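10th March

Second go at the workshop floor and the overshoes. Auður Overgaard still wants blue plastic covers over anything that stands on the clean side. I still don't see what they buy us. The Mastholm sheet promises less grit carried in, but it doesn't say less than what, and I couldn't find a comparison anywhere in it.

Tried 2 makes, the Brukcombe and the cheaper Phuthong. The Phuthong elastic feels mean and I had to stretch it by hand before it would go over a heel. Brukcombe goes on more easily but bags at the toe, and a baggy toe is a trip waiting to happen on this floor.
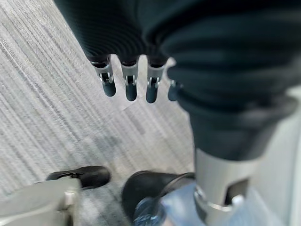 Swept the strip by the door before and after, 7 passes each time, and weighed what came up. The difference was smaller than the drift on our scales, so I'm not claiming anything. Auður thinks the covers help. I think the sweeping helps -- we had never done it that carefully before.

Fabric is the other worry. Ribbed cloth and deep folds must hold far more dust than a sole does, and covering the feet leaves all of that alone. Would rather spend the money on a decent brush and a proper mat.

To do: borrow better scales from Toltuvard. Repeat with no covers at all for 12 days, same broom. Don't reorder until then, whatever the discount.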